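Last updated: 13 June 2020

Flower Table Helpers Wanted — Zuddale, mornings or afternoons

Do you move the tall stems to the back of somebody else's bouquet when they leave the room? Do you have opinions about yellow next to pink? Then please read on, we would love to hear from you.

Bendcombe arranges artificial flowers for places that can't keep fresh ones going: waiting rooms, windowless offices, the lobby of the Ustdale ferry office, a couple of very dark restaurants. We started with one shelf of silk peonies and a borrowed vase. In February we moved into a bigger room with proper overhead light and a green-topped table, and now we have more stems than we know what to do with. The last stock list came to 1,713, and that was before the spring boxes were opened.

We're looking for 2 people to join us part-time at the flower table. No floristry training is needed. A good half of what fresh florists learn (water, cutting, keeping things cool) doesn't come into it, and the other half you will pick up quickly if you like looking at things.

What you'd be doing

Most of the work is arranging. You get a vase, a bunch or several, and a card that says where the piece is going and how tall it can be. After that it's up to you. We do not work from fixed patterns. If the card says "reception desk, must see over it" then it has to be low, and otherwise please surprise us.

Artificial stems arrive squashed flat in their boxes, so there is a lot of opening out. Petals get teased apart with the fingertips, leaves get bent back one at a time, wired stems get a curve put in them so they don't stand there like pencils. Some people find this the best part of the day. It is slow and rather peaceful, and you can talk while you do it.

Then there's the glass. We use a good deal of cut glass and people notice fingerprints on it from across a room, so every vase is wiped before filling and again after. Clear glass is harder than it sounds with artificial flowers, by the way. The stems show, and a messy handful of them will spoil a lovely top. You'll learn to lay the bunch on the table first, sort it by length, and let it go in together.

The rest is sorting returns. Pieces come back from customers after a season and get taken apart, dusted, and put away by color. Yellows go on the bottom shelf — we have far too many yellows, and they are everybody's favorite anyway.

Who we'd like to meet

Steady hands matter more than speed. You should be happy standing for a good part of a shift, though there are stools, and able to carry a box of glass up one short flight of stairs. Please tell us if stairs are a problem and we'll work it out. Color vision of the usual kind helps for the returns shelf but isn't a must for arranging.

We would be so pleased to hear from people coming back to work after a long time away, and from people who have never had a job like this at all.

The practical bits

Shifts are four hours. You choose mornings or afternoons and we try hard to keep to it. There is a paid trial session where you make three pieces, any way you like, and we all have a look together. The bus from Ma stops at the end of the road. Aprons are provided, and so is coffee.

To apply, send a few lines about yourself to Bo-ram Yoo at the Zuddale workroom. No formal résumé, please. Do tell us about one arrangement you remember, real or artificial, good or dreadful. A photo or a sketch is welcome too.
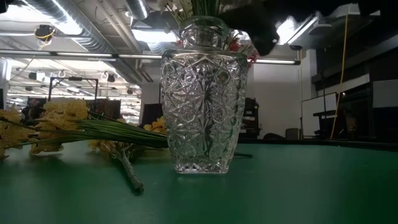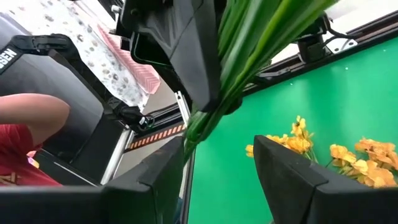

Bo-ram Yoo adds that anyone nervous about the trial session should come and try a loose bunch in a clear vase beforehand, as her own first one leaned so badly it had to be propped against the wall. She also asks applicants to say which colors they can't stand, and promises that an honest answer won't count against anybody, even if the answer is yellow.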